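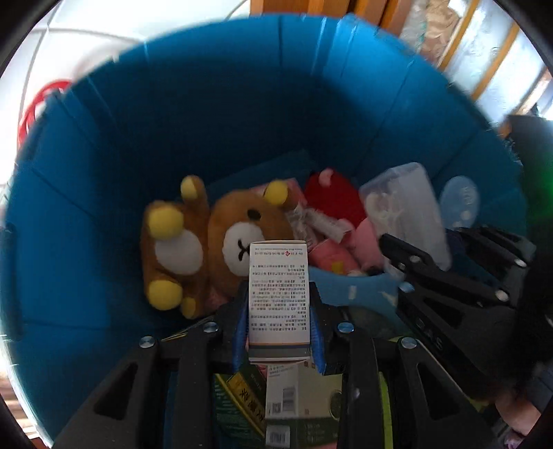 Bunel Home Thermometer Review

September 5, 2021

I've had the Bunel under-the-tongue thermometer since February, and I love it! My second vaccine dose gave me the chills that night, so it got a real workout – a reading every hour, and the numbers were big enough to read without my glasses.

It beeps when it's done (loudly, sorry to my husband) and remembers the last 40 readings, so I could just read them off to the nurse the next morning. The battery door is stiff. I'd still buy another one, and my sister already has.

– Amerley Quaye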